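Flendley (grasp planner)

Flendley is a piece of planning software for two-handed robot work, used mostly with simple parallel grippers and best known for its handling of thin, shiny and awkward household things such as plates, trays and lids. It was begun at the Zukow workshop by Mareike Steinbach, who still looks after the main branch, and it takes its name from the village where the first version was written over one rather wet May.

Background

The program grew out of an older tool called Pustum, which did one job and did it nicely: given a cloud of points from a depth camera, it proposed places where a pair of fingers might close. Pustum was happy with boxes, bottles and cups, but it struggled with polished metal, where the depth readings come back full of holes and the reflections of the fingers themselves can be mistaken for part of the object. Steinbach's first thought was to patch it, and a good many patches were indeed written (they can still be read in the old repository, comments and all), but in the end she kept only the file reader and began the rest afresh.

How it works

Flendley runs in 2 stages, which the manual calls looking and agreeing. In the looking stage the software gives up on finding the whole surface of an object and searches for its rim instead, on the grounds that a rim usually shows up as a clear edge in the colour picture even when the depth picture is hopeless. Each stretch of rim is then scored for how well the fingers would sit across it, how much room there is behind, and how far the wrist would have to turn to get there. The default library of rim shapes holds 19 entries, and users may add their own by tracing an edge by hand.

The agreeing stage is where the second arm comes in. Both arms send their best candidates to a shared planner named Alhassan, a separate package that can be used by itself, and the planner looks for a pair of grips that leaves neither arm in the other's way. One arm is treated as the holder and the other as the helper, though the roles can be swapped at any point in a task, and a good deal of the code is concerned with making that swap a calm one. 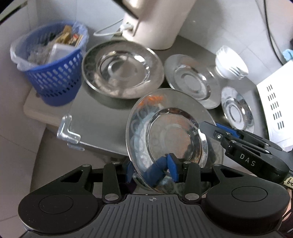 The finger pressure is kept deliberately low to begin with and raised in small steps while the software watches for slip. This makes the system a little slow, and newcomers often turn the steps off in the settings, only to turn them on again after the first dropped dish.

Training and recordings

The scoring model that ships with version 7 was trained on 795 recordings of people moving crockery and pans about with hand-held grippers, in ordinary kitchens and without any special lighting. Clutter was left where it stood. Each recording is stored with its finger positions and wrist path, and a small viewer lets the reader step through it and see which rims the model would have picked.

Limitations

Clear glass remains difficult, as do very soft items whose edges move when touched. The planner also assumes that both arms share one clock, and a drift of even a fraction of a second can make the helper arrive early.

See also

Pustum
Alhassan (planner)
Rim detection
Two-arm handover

Page last changed 2018-06-06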